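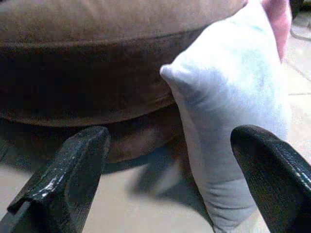

Wrist camera, white sock between the fingers at the brown seat

Two-arm cell on soft goods: what happens to the sorters' jobs?

We run a small garment and linen return shop in Okthorpe. Since October we have had a two-arm unit from Mekavell on pick-up work: socks and other small pieces lifted off chairs and the floor. It handles 292 pieces on a normal shift. The 8 people on the sorting line did 400 between them on the same hours, plus inspection. Management wants to move two of them to "cell attendant" and has no job description for it. What does an attendant do all day, and should the pay grade change?

Answer 1 (accepted)

We went through this at Landusden. Write the job from the stop log. Pull one week of stops and sort them by what the person had to do: free a snag, re-place a piece, restart the arm, call maintenance. Ours came out mostly as re-placing. 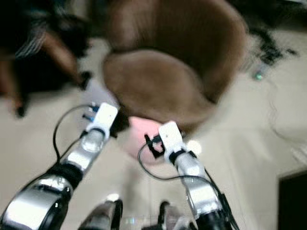
Both arms over the chair, pink item at the front edge of the seat

Soft items on a soft seat are the slow case. The edge of the cloth is hard to find, and the attendant learns which pieces to move before the arms reach them. That is a skill and we graded it one step up. Two other points:

Rotate. Watching a cell for a full shift is worse than sorting. We swap every 2 hours.

Keep inspection with the sorters. Ours was handed to the attendants at first and stains got through - they were looking at the arms.

Answer 2

Depends on your contract. Ask the union rep before anyone changes title.

Answer 3

Your two rates can't be compared if one includes inspection. Time the sorters on pick-up only, say on a Thursday when intake is steady, then decide. We use the Nijs sheet for this, any stopwatch form will do. No opinion on pay.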